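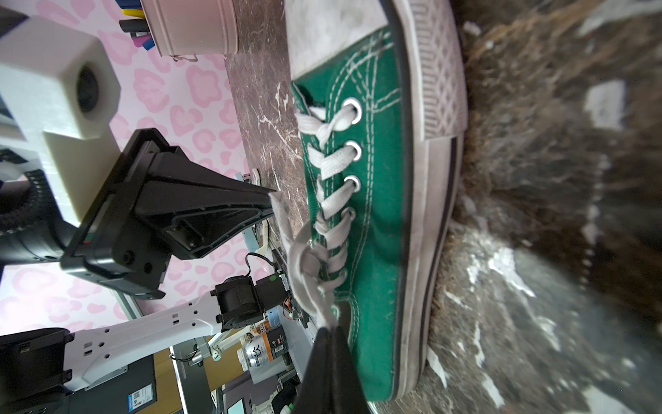

Shoelace station at the Herstead open day, one arm on the lace

tinplate_ray
Went to the Herstead open day in March and I'm still thinking about the shoelace thing. Trevaskis had the big shiny palletizer by the entrance and everybody crowded around that, but I ended up parked at the sneaker table for 55 minutes (my wife timed it, she was not thrilled). Green canvas shoe on its side, grippers going for the lace. Way more fun than boxes! Did anybody else go?

mossback7
I was there at 11. Liked it, but come on, it's a shoelace. The Vello booth was sorting mixed screws and that's something I could use in my shop tomorrow.

tinplate_ray
Sure, but screws hold still and keep their shape. A lace flops somewhere new every time you touch it. Look at what those fingertips have to pick through at the bottom of the lacing, and the long end just wanders off across the marble:

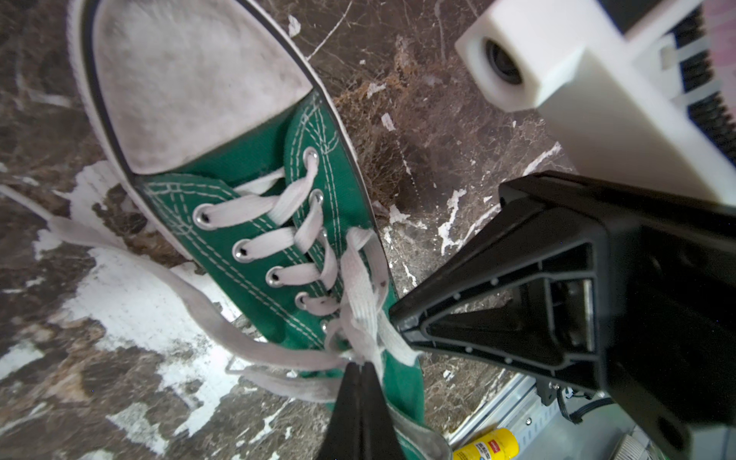
Somen_fan says the demo proves less than I think, and that one shoe on one countertop tells you nothing about the next shoe. I'd want to see a boot, a kid's sneaker and some of those round waxy laces before I got excited. The guy I talked to said they'd logged 1,000 tries, but he didn't say how many went well, and I did ask.

mossback7
Yeah, that's my beef too. Give me a success rate on the sign.

tinplate_ray
Fair, I'd like that number too. I still think you're both being stingy. I've been going to these for years and it used to be all pick the cube, place the cube.

gluepot
Is the Somen talk posted anywhere? I had to leave before it started and the parking lot took forever.

Somen_fan
Not that I've found. The handout had a link but mine 404s. If you still have yours, try the one on the back page.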